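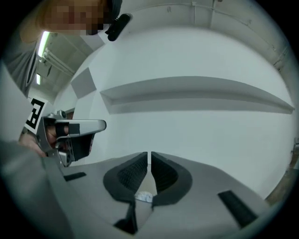 ## Minutes, hand-held demo group, October

I took the notes this time, so blame me for the spelling. We met in the back office at Drurkamlow and started at 2, with the Gurnora people on the phone for the first half and Altıntaş joining when their other call ended. Coffee was terrible again. Moving on.

### Last month's notes

Approved without changes, except that I had written "wrist mount" where we all said "finger mount." Fixed now.

### Where we are with the demos

We have 1166 demos on the drive, counting everything from both the hand-held grippers and the remote-control station. I read the number out and there was a small cheer from the Gurnora end! Then the person who does the sorting reminded us that this is the raw count and a fair chunk of it is people getting ready, putting the thing down, or chatting with the trigger half squeezed. Fair point. We agreed to keep quoting the raw number inside the group but to wait for the cleaned-up one before it goes into the Treser report.

The sorting is slow. Right now one of us watches every clip at double speed and marks the start and the end by hand. Altıntaş offered a script that looks at how far apart the fingers are and guesses where the task begins. We said yes please, and we'll try it on one folder first.

### Hand-held or remote control?

This took up most of the meeting (I knew it would). I went in on the hand-held side and I came out still there, but a little less loud about it.

What people like about the hand-held gripper: you squeeze the trigger, the fingers move, and your own arm does the rest. New people get it in a minute. You can feel when you've got hold of something, and that matters a lot with soft stuff like cloth and paper. I also like that you can walk it over to another room without asking for a cart.

What people don't like: we move in ways the arm can't. I am guilty of this one. I twist my wrist right round to get at things from behind, and when the Gurnora side tries to play those moves back on the arm, it stops and complains. The remote station never has that problem - the arm is doing the moving from the start, so whatever you record is something it can do. It's just so slow. One of us said folding a towel on it felt like doing it with oven mitts, over the phone.

We ended up with a split. Picking up, folding and wiping stay on the hand-held. Drawers, doors and anything with a knob go to the remote station. We'll look at this again when Gurnora has played back a decent batch of each.

### How we hold the thing

Sounds silly, took 20 minutes. Things we settled:

- Finger goes through the loop before you pick the gripper up. Fishing for it afterward makes the first few seconds useless.
- Squeeze and let go smoothly. The quick double squeeze some of us do (me again) confuses the open and close signal.
- Keep sleeves and fingers off the marker card. If it's covered, the tracking jumps.
- Start with the fingers open, pause for a breath, then go. Same at the end.
- If you drop the item, keep going and pick it up again. Don't stop the take. Gurnora wants those, they say the recoveries are worth more to them than the perfect ones.

I asked whether left-handed people should switch hands for the demos. Short answer, no. Use the hand you'd normally use and write it in the log.

### Finger pads

We talked about wear on the ribbed pads. The ridges get smooth after enough use and then thin things start to slide. Treser can send us a new set, and I'd like to have spares in the drawer before we begin the paper and tissue tasks, where grip is pretty much the whole job. Somebody asked if we could glue on something softer. We'd rather not, the pads on the arm would then have to match and that's a whole other conversation.

### Next task list

Gurnora sent over 12 new tasks. We crossed out pouring (no sink close enough, and I'm not mopping) and pushed the cable one to later. The rest are fine. Crumpled paper into a bin goes first, then the towel set, then putting lids on tubs.

### To do

- Me: write the holding rules up on one page and tape it by the door
- Altıntaş: send the trimming script, with a note on how to run it
- Gurnora: play back a mixed batch and tell us which wrist moves fail
- Drurkamlow: order pads from Treser, more than one set please
- Everyone: fill in the log on the same day, including which hand

Next meeting same time next month. I'm bringing the coffee.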